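Setting Up a Coffee Corner on a Dark Cloth

Posted by Oi-ling Fung, 24 Nov 2020

I love a dark cover on a side table! Pale mugs look brighter on it, and coffee drips never bother me. My corner has been going since July and I still get a little thrill every morning.

What you need: a dark cloth, a basket, your everyday mugs, a lint roller.

1. Take everything off the table, even the things you think can stay.

2. Lay the cloth and smooth it from the middle outward. Mine is cheap felt from Trelthorpe and it hangs beautifully.

3. Roll off the lint. Dark fabric shows every speck, so go over it twice — once along the length, once across.

4. Put the basket at the back and set the mugs in front of it, open side up. Leave a hand's width between them (more if your handles stick out).

5. Stand back, squint, and move whatever bugs you. I always end up moving something!

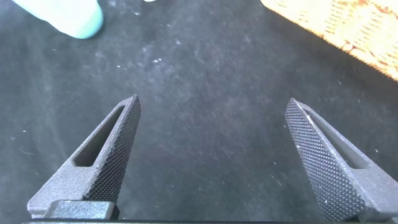
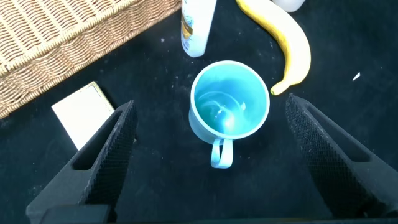
Light blue plastic mug, with the wicker basket behind it. 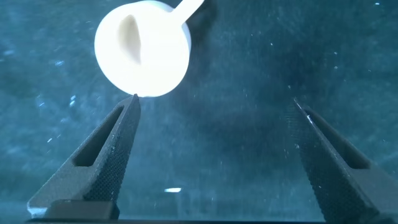 Once you like the layout, live with it for a week before buying anything else. My friend Hafiz Yeoh swapped his tall mugs for short ones after three days and got room for a sugar bowl. Shake the cloth outdoors on Sundays and roll it again before you put things back.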